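How to Keep a Decision Journal

Posted 2022-07-09 in Thinking and Reasoning

A decision journal is a written record of choices made before the result is known. You write down what you decided, why, and what you expect to happen. Months later you compare the entry with the result.

The point is to get around hindsight. Once people know how something came out, they tend to remember having expected it. A dated page in your own handwriting is hard to argue with.

What you need

A notebook you will keep in one place, or a plain text file. I used the Stukum notes app for my first entries and moved to paper when I noticed I was editing old ones. If you use an app, pick one that locks or dates each entry. You also need a calendar for review dates.

Set aside 15 minutes for an entry. Small ones take less.

Step 1. Decide what counts

Do not log everything. Lunch doesn't count. An entry is worth writing if the choice is hard to reverse, costs real money, or will affect you for more than a few months. Changing jobs, signing a lease, lending money to a relative, starting a course and quitting one all qualify.

I set my own money limit at $125. Anything above that which isn't a regular bill gets at least a few lines. Yours can be higher or lower.

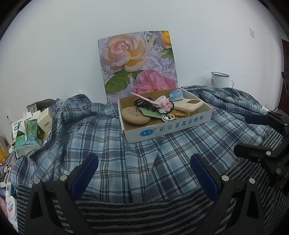
Step 2. Write the situation in plain words

Start with the date and two or three sentences on what is going on. Stick to facts another person could check. "My lease ends in December and the rent is going up" is good. "My landlord is being unfair" may be true, but it belongs in the next part.

Then add one line about your state of mind: tired, rushed, annoyed, excited. This line feels pointless when you write it. It is the one I look at first in a review.

Step 3. List the options you turned down

Write down at least 2 options besides the one you chose. Doing nothing counts as one of them. If you can't think of any others, stop and look for some before going on. Many bad choices start as a yes-or-no question that had a third answer.

Next to each rejected option, put the best reason in its favor. Write it the way someone who liked that option would say it.

Step 4. Make a prediction with a number

Words like "probably" and "a good chance" mean different things on different days. Use a percentage. Also say what would count as being right.

A sample entry of mine:

Decision: take the evening bookkeeping course at Lacson.
Cost: $4000, paid in two parts.
Prediction: 70 percent that I finish it. 40 percent that I am using it for paid work a year from now.
Main reason: I keep turning down small jobs I can't do the books for.
What would change my mind: the first month taking up more than three evenings a week.
State of mind: rested, a little impatient.

That last prediction is the useful kind, with a clear result and a date attached. "I will be happier" can't be scored. "I will still be going to class in the second term" can.

Step 5. Set the review date and close the book

Choose the date when you will know enough to judge. Put it on the calendar with the page number of the entry. Until then, leave the entry alone. If you learn something new, write a new entry that refers to the old one.
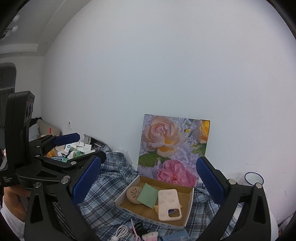
Step 6. Review

Read the whole entry before you write anything. Then answer these:

Did the prediction come true?
Were the reasons sound, given what I knew then?
Was there something I could have found out easily and didn't?
Would I make the same choice again with the same information?

Keep the first two answers separate. A careless choice can end well and a careful one can end badly. If you grade only the result, you will learn to repeat lucky mistakes.

Checking your percentages

After a year or so you can check your numbers. I had 31 scored predictions when I did this. Group them by the percentage you gave. Of the things you called 70 percent likely, close to seven in ten should have happened. Mine came in well under that, so I now lower my first number before writing it down.

With only a handful of entries, don't read much into the totals. Keep going.

Common problems

Entries too long. If you are filling three pages, you are probably still deciding. Make the choice first, then write it up.

Writing for a reader. Don't show the journal to anyone for the first few months. People write differently when they expect to be seen.

Missed reviews. Do the overdue ones in a single sitting, oldest first. A late review is still worth doing.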